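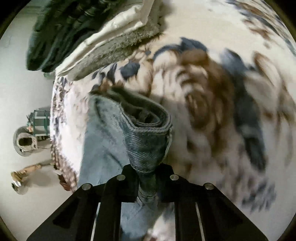 Nneka Adeleke
Okay friends, I have been promising the laundry thread since November and I finally have a free evening and a pot of tea, so settle in. This is going to be long, I already know it.

Some background for the new people. There are four of us in the apartment on Ostgate, one washer in the basement that eats quarters, and one bed big enough to fold on. So folding happens on the bed. It has happened on the bed for 11 years and I don't see that changing.

First thing I do is pull the bedspread up flat and smooth it out with my arms. Yes, the one with the busy print. My sister Ngozi says I should fold on a plain sheet so I can find the socks, and she has a point (a blue sock on that print can stay missing for a week), but I love that bedspread and I like looking at it while I work.

Then denim goes first, always. It's the heaviest stuff in the basket and if I leave it for last I get tired and it ends up on the chair. You all know the chair.

Before I fold any denim I check the hems. Kids roll them, they get kicked into a twist in the wash, and the thick seam dries in a curl that you cannot smooth down later. I put two fingers inside, run them all the way around, and give the hem a good tug on each side of the seam. My mother used to smack them flat on her knee – very loud, very satisfying, I recommend it if you've had a bad day.

While you're in there, feel for grit. We spent a Tuesday at Bendale beach last summer and I was still finding sand in rolled cuffs when school started!

Pockets next, and I mean turn them out. Things I have found after a wash: a library card, a crayon (a whole sad story by itself), and a bus ticket that had become a kind of felt.

Now the folding, for those who asked. For jeans I lay them front side up, one leg over the other, tuck the little point at the seat in so you've got a straight edge, then bring the hems up to just short of the waistband. Then fold in thirds. They'll stand up in a drawer by themselves if you press the air out.

Denim shirts and jackets are fussier. Button the top one and the middle one, lay it face down, sleeves straight back, sides in, then up from the bottom. I used to do every single button and I'd like those hours back please.

Hadiza Balogun asked me last week what I do about stiff line-dried denim. I shake it hard, holding the waistband, three or four good snaps, and then I just sort of scrunch it in my hands for a bit. It softens up enough to fold and the rest happens when somebody wears it.

And the faded ones! I don't sort by owner on the bed, I sort by color, dark pile and pale pile, because our pale ones get worn around the house and they live in the bottom drawer. Ownership in this family is a matter of who got to the drawer first anyway.

Last bit and then I'll let you go. I set the kitchen timer for 22 minutes. When it rings I put away whatever is folded, even if there's still a heap left, and I go have my tea. The heap gets moved to the basket and it can wait for morning. I used to push through until midnight and I was not a nice person at breakfast.

Towels are a whole other thread, I have opinions and so does Ngozi, and they are not the same opinions. Tell me how you do your denim in the meantime, especially if you roll it – I've tried rolling twice and both times it came undone in the drawer.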